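Flanholm Musical Theatre Project: where we have got to by the end of September

We are three weeks into rehearsals for Falcão and it is going really well, better than I dared hope when I wrote to you in the summer! The cast is complete at 20, with Afonso Pacheco in the title part. He came to us with almost no stage singing behind him, and his second act solo already has people putting down their tea to listen.

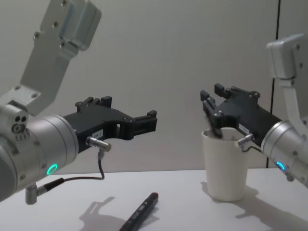
The score is nearly there too. Two songs have been rewritten to sit lower for the chorus, and the Tovora number has lost a verse it didn't need. We still owe the band their parts for the finale, which I hope to send out next week.

Your grant has so far paid for rehearsal space, the vocal coach and the rights to the Firnamen songs. Costumes are the next big cost and we have had one quote, a bit higher than planned. I'd like to move some of the printing money across to cover it, if you are happy with that.

Tickets: 38 sold for opening night before a single poster has gone up. Do come and sit in on a run-through, we start at 7pm.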